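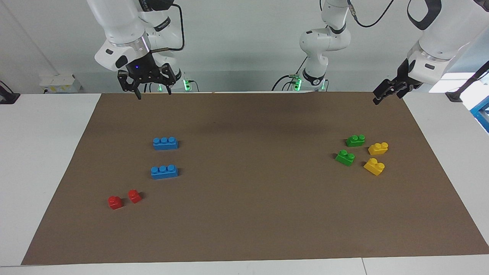
How to ask the council for a civic proclamation

A proclamation is a short statement, read out and signed by the mayor, that names a day or a week after a person, a group or an event. It costs nothing to ask for one in Okell. Requests are open to anyone who lives or works in the town.

1. Check the date. The council meets on the first and third Tuesday of the month, and the request has to reach the clerk's office at least 15 working days before the meeting where you want it read. There is no meeting in the second half of July.

2. Write a draft. Keep it to one page. Most proclamations have four or five clauses, each beginning with "Whereas", and a last paragraph that names the day. Put dates and places in full. The Holden Bridge text, marking 100 years of the crossing, is a good length to copy and is kept with the minutes.

3. Back up your facts. For anything historical, attach a photocopy or a link. Newspaper cuttings are fine. The local history room at Mirani Library has the old papers on film and opens at 10 on weekdays.

4. Fill in the form. You can get it from the front desk or have it posted. Give a daytime phone number and the name of whoever will collect the signed copy.

5. Send it in. Address it to Solène Gautier, Town Clerk. If you email, send the draft as a document that can be edited, as the wording is often trimmed.

You should get a reply within 7 days. If the draft is accepted, two seats are kept for you at the front. You may speak for up to three minutes after the reading, but you don't have to.

Extra signed copies can be ordered on the night. Frames are not supplied.

Page updated Monday, March 26, 2018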